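Community > Household > Laundry > Can a machine fold clothes yet

Topics Unanswered Members Log in

Search this site Go

Is there a machine that folds laundry and works yet?

Rahel Nägeli
Feb 7, 2026
We run a small guest house and wash 312 pieces in a normal week, mostly towels, plus our own clothes. I don't mind the washing. The folding takes up two evenings. I keep reading that robots can do this now. Is there anything I could buy, or should I wait? I have room for something the size of a wardrobe but not much more.

Cyrill Kuster
No. Save your money.

Heidrun Eberhard
It depends on what you want folded. For flat pieces like sheets and towels, commercial laundries have had folding machines for a long time. They are big and you still feed them by hand. At 312 pieces a week I would not bother.

Mixed clothes are the hard part. A towel is a rectangle however you drop it. With a pair of shorts, the machine has to find the waistband and the leg openings in a heap before it can even start, and every heap is different. The usual approach with two arms is to hold one corner up and go looking for the opposite end with the other gripper. 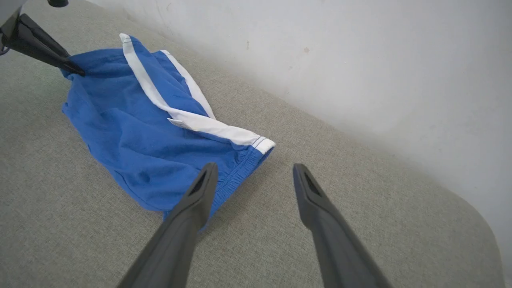 Marlies Kälin wants to know how long one piece takes, as she can do a pair of shorts in four seconds while watching TV. I don't have a good number for that. Everything I have watched was slower than a person, and the thick waistbands gave more trouble than the thin cloth. Drawstrings are worse.

If you want to save time now, send the towels out and fold your own clothes. Ask for a price per piece – ours charges by weight and towels are heavy. I would look at the machines again next May.

Related: Pairing socks, Fitted sheets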